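Week 4: Clawhammer Banjo, Right Hand

Okay, last week I promised we'd slow down, so we're at 80 on the metronome all week. I know it feels like crawling! Stay there anyway. Strike down with the nail, brush, then let the thumb catch the fifth string.

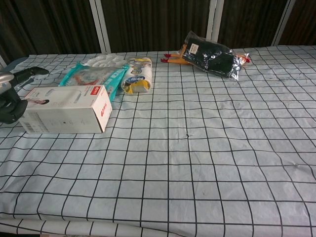 For Sunday, listen to the Gebretsadik recording (track 11) twice and hum the B part before you try it. Asnakech Wubshet drops her thumb early there and I still can't do it cleanly.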